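The rule at my aunt's house was that you could not throw anything away until you had told it what it was.

I know how that sounds. Archana Jaiswal was not a sentimental woman in any other department - she sold her own wedding saris to a costume shop in Falutwood and bought a snow blower with the money. But trash was different. Trash had to be introduced. "Candy wrapper," she would say, holding it up to the window, and only then could it go.

So when she went into the rehab place in February with her new hip, and asked me to clear off the big table before she got home, I said sure, and I figured I'd have it done by lunch. I even brought a friend! Diane Cormier has cleaned out two dead parents' houses and a dentist's office and she is ruthless. She walked in with her sleeves already rolled up.

"What's the system?" she asked.

I told her the system. She gave me a look I'd like to have framed.

"Out loud?"

"Out loud," I said. "She'll ask."

And she would have, too. My aunt called at 8:55 that morning and again at noon, and both times she wanted to know what we'd found so far (not how much, mind you, but what). I told her about the dead pens and the manual for a Bhatt rice cooker she'd given away years ago. She remembered the rice cooker. She remembered who she gave it to and that they never once made her rice.

By three we were down to the end by the shelves, the leftovers, the stuff that doesn't belong to any pile. I'd put the blue basket on the other side of the table for anything worth keeping, and Diane kept drifting toward it with a hopeful expression, as if she might tip the whole thing out the window when I wasn't looking. 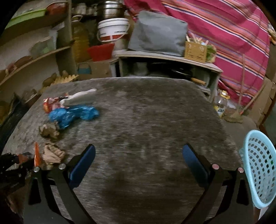 *The last row, left side of the table, before any of it had been told its name.*

"Wrapper," Diane said, flatly, pointing at the red and orange one.

"You have to pick it up."

She picked it up. It made that crackly little noise, and I swear to you her face changed. "My grandmother had these in her purse," she said. "Or something like these. They stuck to the Kleenex." She stood there for a good while with the thing in her hand, and I went and got very interested in a shelf.

After that she got bossy about it. She made me do the blue bag. I said "bag," and she said no, what bag, and I had to admit it looked like the kind the Clernano bakery used before they closed, the one on Route 46 where my aunt took me when I failed my driving test. I'd had two cream horns and cried on both of them. I hadn't thought about those cream horns in years, and now I wanted one so badly I could have chewed the bag.

The crumpled brown thing we could not identify. Paper, Diane thought. I thought it might have been a leaf once. We went back and forth and finally called the rehab place, room 278, and put my aunt on speaker.

"Describe it," she said.

"Brown," I said. "Scrunched up."

There was a long quiet, with somebody's game show going in the background.

"Is it near something orange?" she asked.

Diane and I looked at each other.

"Sort of," I said.

"Then leave it where it is," said my aunt. "I know what that is. I'm not finished with it."

She hung up. Diane put the wrapper in the basket with the keepers, and went to see if there was any coffee.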